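Ticket 2892: Short clips stop uploading after the app update
Product: Skuvurico (phone app and web)
Opened by: Clarkomstead account, video desk
Status: Open, waiting on vendor
Last change: 5/14/20

We post short looping clips to Skuvurico for a living, or did until the update. Every clip now climbs to the end of the progress bar, sits there looking pleased with itself, and then reports error 1271. The help page for error 1271 says to try again later. We have been very obedient about this.

First reply from support: please reinstall the app. Reinstalled. All saved drafts went with the old copy, a detail the reply left out. Same error.

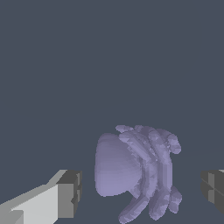
Second reply: please check your connection. Connection is fine. The same phone, on the same network, sent the same clip to Berisha without complaint. It also failed on Skuvurico over mobile data, so I think we can let the router go home to its family.

Tried next:
- Logged out everywhere, logged back in. No change.
- Removed the hashtags. No change.
- Removed the music. Clip uploads!
- Put the music back. Error 1271.

So it's the sound track. I passed this along and was thanked for my passion. 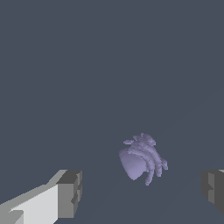

Pale lavender heart model on slate gray.

Third reply asked whether we had the rights to the music. The music comes from Skuvurico's own library, picked from Skuvurico's own menu, under a heading that says "Safe to use." I sent a link to the menu. Support asked me to contact the rights holder. I believe I was already doing that.

More testing since then. Any library track added in the app fails. The same track added on the web version goes through, but the clip lands on the profile as private, and the switch to make it public is grayed out. Deleting the clip frees the switch, for all the good that does.
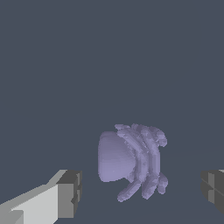 Account limits were the next theory. We were told that accounts linked through Kesik, the scheduling tool, get lower upload limits and might be hitting the cap. Unlinked Kesik. Limit page now shows 400 clips a day, and we post 2. Error 1271 remains, and now I schedule by setting an alarm on my phone.

Workaround for anyone else on the account: upload without sound from the app, wait for the clip to show on the profile, then open it on the web and use Edit, Add sound. Do not touch the cover picture during this or the caption goes blank. Views count from the silent upload, and comments asking where the sound is will arrive promptly.

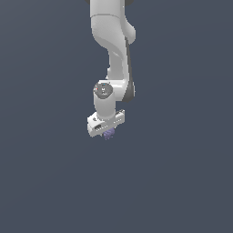

White robot arm, simulated.

Latest from support: the issue is known and has been known since March. It has been merged with another ticket that I don't have permission to see. I asked for permission. That request has its own ticket, and the reply suggested I reinstall the app.

Leaving this open. Please don't close it for inactivity, the inactivity isn't ours.

Still needed from vendor:
- a fix date, or even a season
- our drafts back, if they exist anywhere
- the switch

Contact the help desk | © 2020 Clarkomstead | Back to top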